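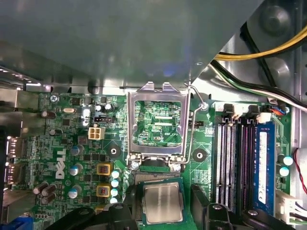

Etenesh Alemayehu wrote in to say that she has been through three "learn to improvise in a month" courses and still freezes when the bandleader points at her. She can play every mode in every key. Put her over a medium blues and she runs up the scale, runs back down, and waits for it to be over.

I believe her. Most of what gets sold as improvisation teaching is scale practice with a nicer cover. I bought the Clornik method years ago, all 126 pages of it, and I can remember one useful paragraph. So take what follows with the same suspicion. It's what I do with my own sax students, and it doesn't work on everybody.

What you need

Your instrument, a 12-bar blues backing track in a key you don't hate, and something to record on. Your phone will do. You don't need the app that grades your solos. I tried one called Ostov and it gave me a better score for playing faster.

Step 1. Sing first

Put the track on and sing over it for 15 minutes. Yes, it's embarrassing. Close the door. You will sing shorter phrases than you play, and you will stop to breathe. Piano players and guitarists need this more than horn players do, and they complain about it more.

Step 2. Three notes only

Pick the root, the flat third and the fourth. In concert F that's F, A flat and B flat. Play five choruses using those and nothing else. Around the second chorus you'll be bored and want to add the fifth. Don't. Change the rhythm, play quieter, leave out a whole bar, start a phrase on beat four.

Step 3. Steal one phrase

Find a recorded solo you like and learn two bars of it by ear. Two bars, not the whole solo. Get the timing as close as you can, including the notes that sit behind the beat. Then play it at the top of every chorus and answer it with something of your own. I know people who have transcribed 55 solos and can't use a bar of any of them on a gig.

Step 4. Record one chorus and leave it alone

Record it, put the phone away, and listen the next day. Right after playing you only hear your mistakes – the next day you may hear a decent idea in bar seven. Write down which bar it was. Work on that bar.

Step 5. Play it for a person

Backing tracks never speed up, get lost or drop a beat. A real drummer will do all of those before the bridge. Go to a jam, call a blues, take two choruses and sit down. Two is plenty.

How long does it take?

I don't know, and I'd be wary of anyone who gives you a number. The Teren course promises results in a week. Some of my students sounded looser after a few lessons. One took until the following January, and he practiced more than the rest of them.

Etenesh also asked if she should give up the modes. No. Keep them for warming up – just don't start your solo with one.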